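**Pressemitteilung der offenen Werkstatt Vurnthorpe, März**

**Handgreifer im Eigenbau: Wir bleiben vorsichtig**

Die Werkstatt Vurnthorpe baut unter dem Namen Mirkier ein Paar handgeführter Greifer. Geübt wird an Alltagsdingen, derzeit an einer weißen Steckdosenleiste.
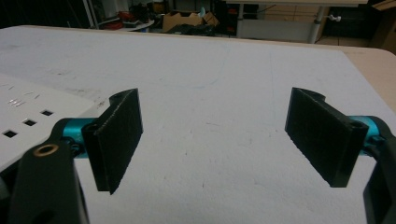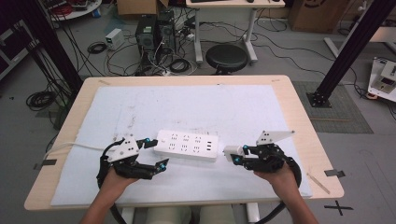

Ob sich aus solchen Übungen je ein brauchbarer Haushaltsroboter ergibt, halten wir für offen. 676 Durchgänge sind aufgezeichnet, geplant waren 2.000. Die Materialkosten liegen bei 600 Euro, Arbeitsstunden nicht mitgerechnet. Wer von »Automatisierung für jedermann« spricht, sollte erst einmal 16 Abende lang Fingergelenke nachstellen.

Eine Serienfertigung ist nicht vorgesehen, auch wenn die Werkstatt Viltville das bereits angekündigt hat. Diese Ankündigung war mit uns nicht abgesprochen. Die Baupläne erscheinen erst, wenn das Spiel in den Gelenken behoben ist. Einen Termin nennen wir nicht.

Anfragen bitte schriftlich an die Werkstatt Vurnthorpe, Stichwort Mirkier.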